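Exchange rates and the price of small things: my project so far

I picked currency for my economics project mostly on the strength of my aunt complaining about it at every family dinner. She orders stock for her shop in Luvstead from overseas, and when our dollar drops she feels it before anyone on the news mentions it. My question was simple enough: how long does a weaker dollar take to reach the shelf?

Mandley, the importer she buys from, let me go through their old price lists (so generous!), and I ended up with 3513 lines in one spreadsheet. I trimmed that to 200 products with no gaps, then sorted them into three groups by where they're invoiced. 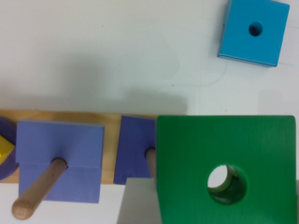
Importers don't all pass on a currency move at the same speed, and that was my favourite finding. Food went up first, usually by the next list. Homewares dragged behind by three months, I think because Mandley locks in its rate ahead of time. Toys were the slowest of the lot. A wooden sorting and stacking toy, the sort with a light blue cube that has a hole in it for a peg, sat at the same price right through the October slide and then jumped all at once.

My supervisor, Celina Brzozowska, pointed out that freight could be muddying this, and she's right. I've asked for the shipping invoices and will rerun the toy group once I have them.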